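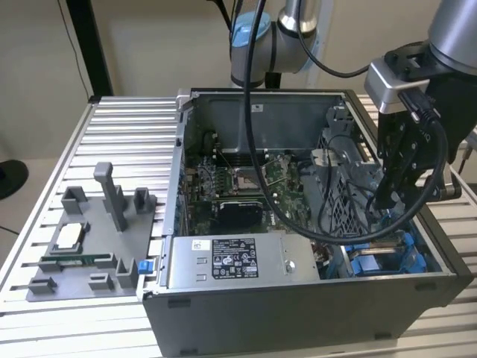
4.2 Montaje del procesador y la memoria

Antes de empezar, desconecte el cable de alimentación y apoye la torre de lado, con el interior hacia arriba.

1. Levante la palanca del zócalo y abra el marco de retención.
2. Sujete el procesador por los bordes y haga coincidir las muescas. Deposítelo sin presionar.
3. Cierre el marco y baje la palanca hasta que quede enganchada.
4. Abra las pestañas de la ranura de memoria e inserte el módulo en vertical.

PRECAUCIÓN: no toque los contactos del zócalo.

Nota: para pedir un marco de repuesto, indique la referencia Lestach 1065.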